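Household Help Exchange > Cleaning & Surfaces > Tables and counters

How do I get small pale blue dots off a wood-grain laminate table without taking the wood grain with them?

Posted by wobblyleg
16 October 2023
Tags: laminate, adhesive, residue, secondhand furniture

I bought a used table back in April. It's a Trundari, according to a label underneath that has mostly given up, and I paid $40 for it at the Rizvi surplus barn, where everything is sold as is and the staff say "as is" the way other people say good morning. Top is laminate, warm brown, printed to look like wood from a distance at which you would not normally be sitting.

It came with dots. Small, round, pale blue, spread over the top in no pattern I can work out. I assumed stickers. A few came up with a fingernail like stickers should. The others have no edge to get a nail under, or they have one and it laughs at me. One has gone faint, and I can't decide if that means the sticker is gone and the color stayed or I've just polished it.

What I've tried so far:

Dish soap and warm water. The table is very clean now. So are the dots.

A damp cloth left on top while I did something else. This gave me a damp patch with a dot in it.

Flukel kitchen spray, the green one, because it was under the sink. Smells of limes. No other findings.

A butter knife, for a second or so, until I heard the noise it made.

I don't want to spend more on cleaning the table than I spent on the table. I also don't want a pale spot everywhere there used to be a blue spot, which seems to be how these things go. It gets used every day for meals, homework, and a long-running game where small cubes have to go in plastic cups, under rules that change whenever I'm ahead. So whatever I put on it has to be okay around things people drink from.

Is there an order I should try things in? And how do I tell if it's a sticker, glue or ink?

2 answers, sorted by usefulness (allegedly)

grout_and_about

The order matters more than the product, so good instinct on that. Work from mild to strong and stop when something works. People tend to forget the stopping part, find a solvent that lifts the dot, and keep rubbing out of enthusiasm.

First, figure out what you have. Dry the table properly and run a fingertip over a dot with your eyes shut. If you can feel a step, there's still some sticker there, paper or vinyl. If it's flat but it drags or grabs at your finger, you're down to glue. If you can't find it at all without looking, it's color, either ink or dye that came out of the sticker, and you can skip to the alcohol.

For a dot you can feel:

Set a hair dryer on low and keep it moving, a hand's width up. You want the spot warm, nowhere near too hot to touch. Laminate is a thin sheet glued down to something cheaper, and that glue doesn't care which glue you meant to soften. Then push at the edge with something plastic and flat. An old gift card is perfect. Keep it low, nearly lying down, and go in from more than one side. Vinyl dots tend to let go all at once. Paper ones come off in layers, and the top layer coming away clean will make you think you've won.

For glue:

Plain cooking oil. Put a drop on, spread it just past the edge of the dot, and leave it while you go and have a life. Then rub with a dry cloth in small circles. It should ball up into little gray crumbs. Wash with dish soap afterward, twice, or everything you set down for the next week will skate.

For color:

Rubbing alcohol on a cotton swab, dabbed, with the lid back on the bottle between dabs. Try it somewhere hidden first. The underside doesn't count as a test because it's usually a different material; use the top near a corner, wherever the fruit bowl lives. Look at the swab. Blue on the swab means keep going. Brown on the swab means stop immediately and reconsider your life, because that's the table.

If alcohol doesn't shift it, a paste of baking soda and water, rubbed very lightly with a fingertip. It's a mild abrasive, so it will dull a shiny top if you go at it like a burned pan. On a matte finish you'll probably get away with it.

Do not use: acetone, oven cleaner, steel wool, the scratchy side of the sponge, or anything with a picture of a car engine on the label.

And about the cups: let the alcohol evaporate with a window open, wash the spot, rinse it, done. You're not eating off the bare table. Or if you are, that's a separate thread.

Comments on this answer

wobblyleg: The eyes-shut test is humbling. I confidently identified a toast crumb. But I did find out that most of what's left is flat, so apparently I've been trying to peel a color.

grout_and_about: Very common. You can spend a whole evening on that.

limescale_lullaby: Seconding the gift card. I've also used the plastic tag off a bread bag, though you need patience and a lot of bread.

torqueanddismay

Just sand it. 100 grit on a block, couple of passes, it'll be gone in no time. Then a coat of whatever you've got in the garage. I did my workbench that way and it looks great. People overthink tables.

Comments on this answer

grout_and_about: Your workbench is wood, I take it.

torqueanddismay: Yes.

grout_and_about: This is a photograph of wood. It's about as thick as a photograph, too. Under the pattern is a brown paper layer and under that is particle board, which drinks water and swells up like a biscuit.

torqueanddismay: OK so don't use 100.

limescale_lullaby: Or any of the other numbers.

wobblyleg: I appreciate the confidence. I'd like to keep the trees, even if they're printed.

Update from wobblyleg

Reporting back, as people on here always beg for and never get.

I did the corner test first. Clean swab, no brown, which gave me more courage than I've had all month. Then alcohol on the flat ones. Some went in a few dabs. Others turned paler and dug in. I'd say the trick is to change the swab far more often than feels reasonable, otherwise you're dissolving the dot and then painting it back on as a slightly larger dot, which I did, and which I then had to remove as well.

I skipped the hair dryer because the ones I could feel were already gone. The oil stage I did do, on a sticky patch I'd been blaming on jam. It was glue. It may also have been jam.

There are still a few left. The one near the left edge and the one a bit farther forward haven't had the paste yet. The faint one, over to the right in the foreground, is the one I've worked on hardest, and I'm asking whether it's time to stop. The cups and the red cubes stay, house rules, there's a score being kept.
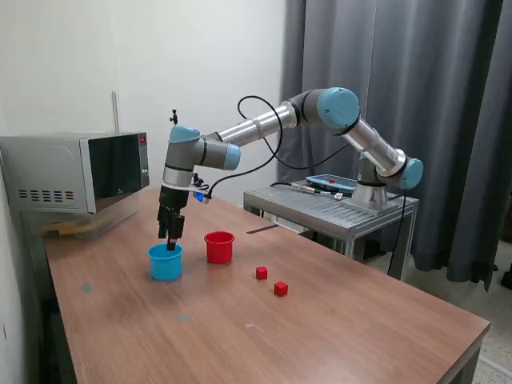

limescale_lullaby: Stop on the faint one. Once it's that pale you'll hurt the finish before you get the last of the blue, and a dull patch catches the light from every chair in the room. Wait a few weeks of ordinary wiping and see. Mine faded by itself next to a window, though I can't promise yours will. Give the other ones the paste, fingertip only, and rinse before it dries or you'll be cleaning up white powder for days.

wobblyleg: Fingertip only, noted. Is there any point in going back to alcohol after the paste?

grout_and_about: Yes, one round. The paste breaks up whatever is sitting on top and the alcohol gets at what's under it. Rinse in between so you aren't making a cocktail. And if the cups leave rings later on, it's usually leftover oil. More dish soap.

wobblyleg: Someone at Rizvi told me these dots were probably Jelteck marking dots and that they "come right off." They said it very warmly. I've decided to believe they meant off the sheet.

torqueanddismay: 220?

grout_and_about: No.

wobblyleg: Paste done on the one by the left edge. It's smaller. I'd call it a speck now, if I were selling the table, which after all this I may never be able to do. The other one's tomorrow, after homework and before the cubes, because I've been told the game can't be moved to the floor. Marking grout_and_about's answer as accepted.

Related threads

Sticky drawer liner fused to shelf, shelf now coming out with liner
Is there any way to un-shine a tabletop
Water ring on laminate, will not admit who did it
Blue chalk, brown table, white lie to landlord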